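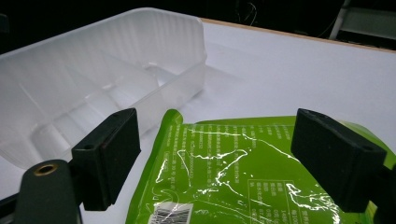

Green package and translucent tray on a white tabletop.

Call for Participants: Home Snack Storage and Freshness Study

The Prulow Center for Household Food Research is seeking adults to take part in a study of how packaged dry foods are stored, opened and used up in ordinary homes. The study is conducted with support from the Drenent Fund and is open to residents of the Chiu Valley and neighboring towns. Enrollment closes at the end of July or when 200 households have been accepted.

Background

Many households keep crackers, nuts, dried fruit, seaweed and similar foods in their original packages for days or weeks after opening. Printed storage advice is often brief, and little is known about how closely it is followed. The Center will use the findings to prepare plain-language storage guidance for public libraries, senior centers and school meal programs in the region.

Who May Apply

Applicants must be at least 18 years of age and must do at least half of the food shopping or food preparation for their household. Households of any size are eligible, including those of one person. Applicants must have a kitchen cupboard, shelf or pantry in regular use and must expect to remain at the same address for the length of the study. Persons employed in the manufacture or sale of packaged foods are not eligible, nor are members of their households. Only one person per household may enroll.

Persons with food allergies may apply. A full ingredient list for every study food will be provided before enrollment, and participants may decline any item without affecting their payment.

What Participation Involves

Participants will attend an opening visit at the Gonduso Building lasting 70 minutes. During this visit, staff will review the consent form, issue a storage diary and supply a box of study foods. 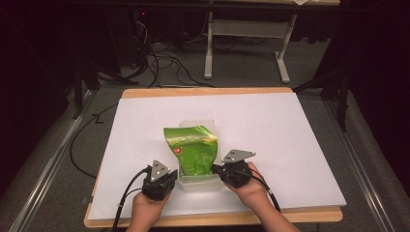

The home portion of the study lasts 15 days. Participants will store the foods wherever they would normally keep them and will make a short diary entry each evening, noting which packages were opened, how they were closed again and whether any food was thrown away. Containers, clips and bags already in the home may be used freely. Participants are asked not to buy new storage products during this period.

At the end of the home portion, participants will return the diary and any uneaten food, in its package, at a closing visit of similar length. Evening appointments are available until 7:30 p.m.

Payment

Participants who complete both visits and return the diary will receive a $70 grocery card. Those who withdraw after the opening visit will receive partial payment. Parking at the Gonduso Building is free for study visitors, and bus fare will be refunded on request.

Privacy

Names and addresses are kept apart from diary records and are destroyed once payment has been issued. Published results will not identify any participant or household. Taking part is voluntary, and participants may withdraw at any time without giving a reason.

How to Apply

Application forms may be picked up at the front desk of the Gonduso Building or requested by mail from the Prulow Center, attention Rigoberto Pacheco, Study Coordinator. Forms are available in English and Spanish. Large-print copies will be sent on request. Applicants will be notified of the outcome in writing. Those placed on the waiting list will be contacted in the order in which their forms were received.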